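Brisa electric steamer pot, six weeks in

I bought the Brisa in October after my old bamboo baskets finally gave up, and I've used it nearly every day, so I figure I've earned an opinion by now. Short version: I like it a lot, the timer drives me nuts, and I'd buy it again.

I live in a tiny apartment with two burners, one of which is moody, and anything that cooks without tying up the stove gets my attention. My neighbor Shih-chieh Tseng has been making buns his whole life and swore I'd go back to bamboo in a week. Well, I haven't! (He has borrowed mine twice, for the record.)

Setting it up

You rinse it, fill it to the line, plug it in and go. The booklet is thin and the English is a bit wobbly, but there's really not much to explain. The cord is shorter than I'd like -- measure from your outlet before you pick a spot for it. Mine had a plasticky smell the first time, so I ran it with just water and half a lemon, and that took care of it.

Buns, obviously

Frozen buns are what I got it for. I put them in straight from the freezer on little squares of parchment, give them the full time on the packet, and then leave the lid alone for a couple of minutes after it clicks off. If you yank it open right away they wrinkle. Homemade ones do better with a longer rest before steaming, and I'm still working on my pleats, so please don't look too closely at those. 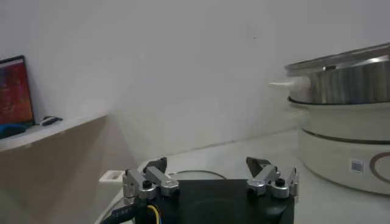
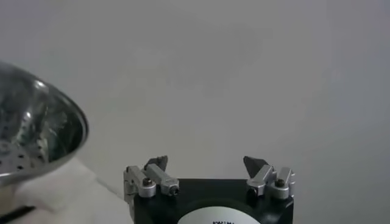
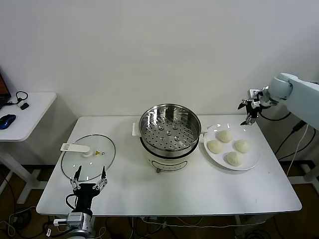

Four buns on a plate is lunch at my place.

Everything else I've tried

Eggs come out great and peel easily. Broccoli is fine, though it goes from bright to sad in no time, so stay close. Salmon was lovely with ginger and scallions, but the smell hung around until Monday. Rice I wouldn't bother with. I have a little Vuvo cooker for that and it wins by a mile.

The timer

Ugh. It's a stiff thing to set, and anything under 6 minutes seems to be a matter of mood. I've started using my phone and treating the built-in one as a backup. My sister has the Promero, which costs more and has a proper beep, and I'll admit I'm jealous of the beep.

Cleaning

Easy, if you don't let the water sit. We have hard water here and I got a chalky ring within two weeks. White vinegar, half an hour, wipe, done. I hand wash the lid and let it air dry on a towel.

Would I recommend it?

For one or two people, yes. If you're feeding a big family you'll be steaming in batches all evening and you'd be happier with something taller. I'm giving it four stars, and I'd make it five if they fixed that timer.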